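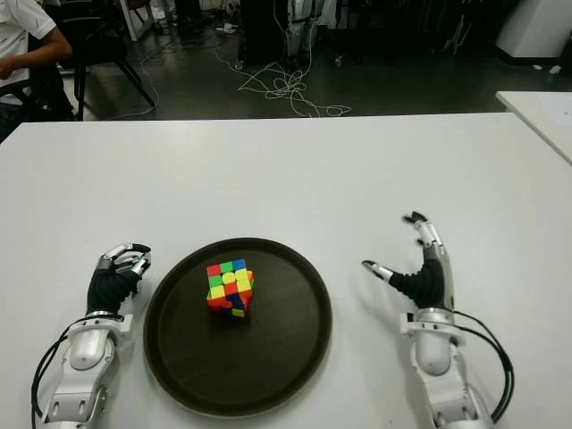 A cube on a round brown tray.

Three weeks of public comment left and Jaime Carrilho still hadn't written his.

He had the form. Venmont Tidal, proposed barrage, Tison Inlet, submissions to the harbour office. Kettle on. Kettle off. He wrote Dear Sir, crossed it out. The inlet needs no gate, he wrote. Then, the power has to come from somewhere. Crossed that out too.

His father had netted mullet there. 200 metres of shoreline and a tinny with a bad motor. The turbines would sit right accross the channel mouth, blue line on a map, very neat. Mudflats not on the map at all. Nor the birds.

Drove down at low water. Thongs off, mud to the shins, cold. Smelled like always. Out past the markers a Satum survey boat going back and forth, back and forth, slow as a mower.

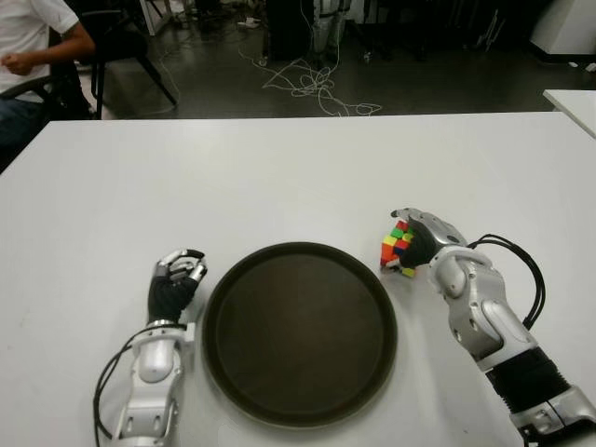 Américo Barros reckoned the fish would find their way round, they'd managed the 2 dredgings and the old coal wharf, and anyway what was Jaime going to run his freezer on, poetry?

Fair enough. He didn't have an answer to that. Stood there till the tide was at his knees and teh boat had gone in behind Fonseca Point.

Home after dark. Light on in the kitchen, form where he'd left it, 9 lines for comments and a box for extra pages. He put his name. Put the address. Under Nature of Interest he wrote, my dad fished here, and sat looking at it, mud drying on his ankles, pen still going round in his fingers.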